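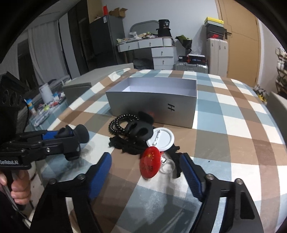 Figure 1. Box-packing task, small accessories laid out in front of the open box.

Sorting Small Items with Hand-held Grippers
Project report, Bratham robotics club, student group Sillow
2023-06-10

1. What we set out to do

Our group wanted to find out how well a two-finger gripper copes with small personal things of the sort that end up in a drawer. Most of the club's earlier work used wooden blocks and plastic cups. Blocks are easy to pick up, and they all behave in the same way. A string of beads does not, and neither does a bit of gathered cloth.

The task was to move a small pile of accessories into an open box on a table, using hand-held grippers worked by a person. We recorded the work so that the movements could be used later to train an arm. The training itself is outside this report and will be done by the next group, starting in October.

2. Setting up

We worked in a furnished room at home and left the room as it was. The club's bench has a plain white top and even lighting, and the group before us found that a program trained there did badly anywhere else. We wanted a patterned surface and a normal background with furniture in it. The checked tablecloth did the first part of that job.

The box is rectangular, grey outside and much paler inside, and it stayed open for the whole task. We put it behind the pile as seen by the person holding the tool. An early plan had it to one side, but that meant turning the wrist a long way on every move and our recordings came out jerky.

The items were a coiled loop of black beads, some black fabric accessories, a matte black accessory with rounded openings, a small clear plastic item and two badges. One badge is red and glossy with yellow stars and the word "China" on it. The other was placed face down, so its safety pin is on top.

3. How a run went

Each run started with the pile in front of the box and ended when everything was inside, or when the person gave up. We set a limit of 2 minutes. Runs that went over the limit were kept but marked as failed. We planned 200 runs and finished all of them over 15 sessions.

The order of picking was left free at first. After the third session we changed this and asked for the badges to go first, then the beads, then the cloth. Anyone who started with the cloth tended to drag the beads along with it — sometimes right to the edge of the table. We should have fixed the order from the beginning, as the first three sessions are now hard to compare with the rest.

We also wrote down each failed grasp by hand in a shared table called Liltosero, which an older project had left behind. It was slow to fill in but easy to search.

4. What we found

The fabric was easier than we expected. The ribbed pads hold gathered cloth well and it did not matter much where it was gripped. The problem came at the other end, when letting go. Cloth stuck to the pads and came back out of the box, and we had to learn to open the fingers wide and wait a moment.

The beads were middling. If the fingers closed across the whole coil it lifted in one go. If they caught only one strand, the loop opened out and hung down, and getting it over the side of the box took a second try.

The badges gave the most trouble. A flat badge gives the fingers very little to close on, and pressing down harder only pushed the tablecloth into folds. Face down was slightly better because the raised rim and the pin could be caught. The clear plastic item was hard to see in the recordings, mostly when light came through it.

Black things lying on other black things were also a problem when we labelled the recordings afterwards. Two of us often disagreed about where one item stopped and the next began. We ended up labelling the black items as a single group in 7 of the sessions.

5. What we would change

We would use a tablecloth that does not slide, or clip it at the corners. We would try thinner tips for flat items; the Pomare group has a drawing for a set that should fit the same fingers. We would also write the labelling rules before recording anything. Ours were written halfway through and then changed again, and the early files still need to be redone.

The recordings and the table are on the club's shared drive, in the Sillow folder. The files from the first three sessions are kept separately.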